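Dirk Hermans has been making silver rings for 17 years, and he still gets excited about solder. Within a minute of our sitting down he had pulled a ring off his own thumb to show me the join (I couldn't find it, and he was delighted).

"I started with spoons," he says. "Old plated ones, bent round a broom handle. They were terrible and I gave them to everybody!"

These days he works in sterling silver and sells under the name Castunetti, mostly signet rings and wide bands with a hammered finish. His best seller is the Wister, a heavy band with a narrow groove filed all the way round. It takes him two evenings, most of it spent on the polishing.

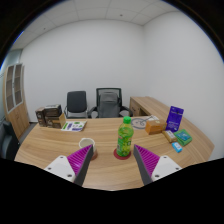

Vanhove, reading a draft of this piece, wanted it added that the Wister should be ordered half a size up, as a wide band always feels tighter than a thin one. Hermans agrees, and wishes more customers would measure in the evening, when fingers are at their largest.

He's wonderful on stones too. He sets very few, but he loves a cloudy moonstone, and he'll happily talk about one for longer than it takes to set it. "A clear stone shows you everything at once," he says. "With a cloudy one you keep turning your hand."
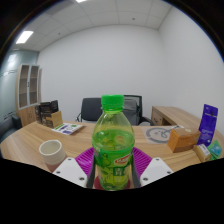

The new range is called Steltow and should be ready in June. There will be 40 rings, each stamped inside with its number, and he's cutting the stamps himself. I asked what happens if he spoils one.

"I melt it and start again. I've melted number six already."

Repairs are welcome as well, including rings he didn't make, though he asks people to send a photo of the damage first.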